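4.2 Insertion task

The second half of the course was given over to a single task, board insertion, which the students knew by the name of the project, Datero. Each pair had to program the arm to pick up a module, carry it to an upright panel and bring it in line with a socket. Pairs could set their own grip force and approach speed, but the panel stayed bolted in the same position for everyone.

Each pair was allowed 60 attempts, spread over 5 lab sessions. An attempt was stopped by hand if the module touched the panel outside the socket. Leilani Ambrose kept the log and marked each stop with the stage at which it came. Most stops fell in the last stage, when the module was already close to the socket and a small tilt in the grip began to matter. Two pairs rewrote their approach so that the arm paused before this point and checked the wrist camera view again (Figure 3).
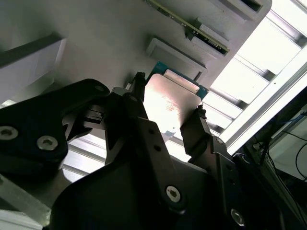
Filtside, October

Figure 3. Wrist camera view during the insertion task. The gripper holds the module by its edges, with the metal plate in front and the teal board behind it. The grey panel is beyond.

The pause added around 9 seconds to an attempt. Bianca Tănase's group kept it in their final program, while the other pair took it out again after the third session.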